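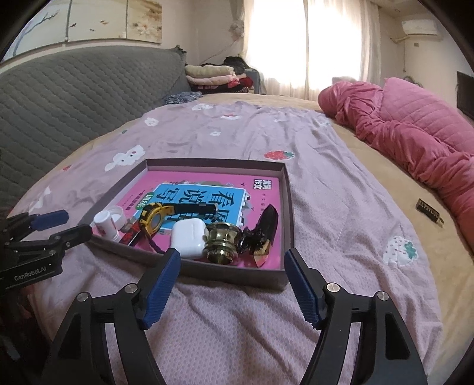

Figure 1. Shallow box on the bed, with workbook, watch, earphone case and smaller items.

The Bedside Box: Where Small Things Go
Backlund Hall, Design for Daily Living, Unit 4
Submitted Monday, March 16, 2026

1. Background

Every room in Backlund Hall comes with a bed, a desk and a closet, and no nightstand. The housing office calls this an open layout. Residents call it looking for your earphones at 7 a.m. My project asked whether one shallow box could do the job of the missing furniture, at a cost of zero dollars.

2. Method

I put the box on the bed and made one rule: anything that would normally come out of a pocket or off a wrist at night goes in the box. I kept the rule through most of February. At bedtime the box moved to the floor, where I stepped in it twice.

I had first planned to buy the Veltemico bedside tray, but it is wider than the gap between my bed and the wall. A box with low walls is the same idea with less packaging.

3. What ended up in it

The workbook was the first thing in and never really left. It is bright pink, it covers nearly the whole base, and it has 看, 说 and 写 across the front in large characters -- look, speak, write. I did a fair amount of the first one. Everything else piled up on top of it along the near side: the watch, the white earphone case, a small white bottle, a round white container and a shiny brass-colored thing that has outlasted three cleanups.

4. Results

Mornings got faster. The low walls help, as you can see the whole contents without digging. They also let the bottle tip over whenever the sheet moves, and on a wrinkled sheet something always moves.

The workbook was a mistake as a liner. To study I had to unload the box, so I didn't study. My quiz scores for February are available on request.

5. Changes for next time

Give the book its own place, probably the desk. Add a divider for the watch so the strap stops wandering over everything. Try a flat board under the box, or make the bed properly, whichever turns out to be less work.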